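318 shares · 2 comments

3.2 Setting up the two-arm kitchen cell

The cell at Unham was first built in simulation, and the same settings were later copied to the real bench at Kustosley. Each arm keeps its own home pose. Before every run we close the left gripper and bring it over the plate, while the right arm starts above the cutting board. If the two bases are not aligned, the error is seen first at the fingertips. We therefore repeat the base check after each 100 runs, and the finger joints are zeroed after 59.
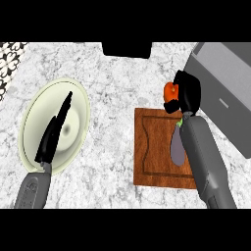
Figure 4. Simulated cell: left gripper over the plate, right gripper at the cutting board with a small orange object.

The friction value of the finger pads needed the most care. With the default value from the Solheim package, round objects slipped in more than 60 trials, so we raised it in small steps and kept the contact time step unchanged.

Comments (2)

plerov_lab: Did you also change the pad stiffness?

mk_sim: We have the same slipping with round objects. Thank you for section 3.2.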